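Chapter 6
Finding the Water Leak Before It Finds You

I started out in heating and cooling thinking that water was the plumber's problem. Then I met the condensate drain. On my first summer with Akbulut I was called to a small apartment building where a ceiling had come down in a hallway, and everybody was sure a pipe had burst upstairs. I was sure too! I spent the whole morning looking at pipes. My boss, Aslı Kahraman, walked in after lunch, opened the closet with the air handler in it, and pointed a flashlight at a drain pan full to the brim.

So this chapter is all about the water an air conditioner makes, where it is supposed to go, and how to tell why it went somewhere else. You already know from Chapter 5 that a coil pulls moisture out of the air when its surface is colder than the dew point. On a muggy day that can be gallons of water, and every drop has to leave through a pipe you could plug with your thumb.
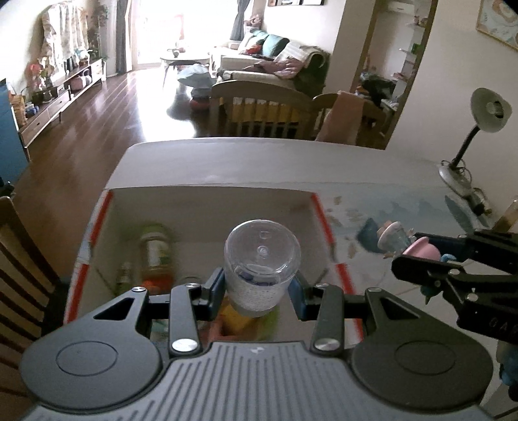
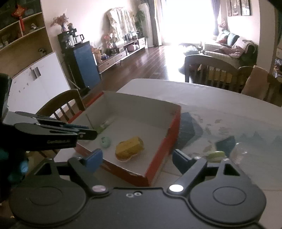 A white-walled cardboard box with a black gripper close by, in both photos.

We'll begin with the trap, the little U-shaped bend that students love to leave out. When the blower sits downstream of the coil, the drain pan is under negative pressure – the fan is pulling on it. Without a trap full of water, air gets sucked in through the drain line and holds the water back in the pan. Shut the blower off and the whole lot drains nicely, so the tech who tests it with the fan off goes home happy and gets called back the next day. (Yes, I was that tech, twice.)

After that we'll get into slope, venting, float switches and cleaning. Hacer Kozan wrote the section on condensate pumps, and she has replaced far more of them than I have.

Before you read on, get these terms straight in your head:

Primary drain
Secondary drain
Auxiliary pan
Trap seal
Float switch

6.1 Where the Water Comes From

Go stand next to a running air handler in September, if you have one handy, and listen at the drain outlet. A steady drip is what you want to hear on a humid day.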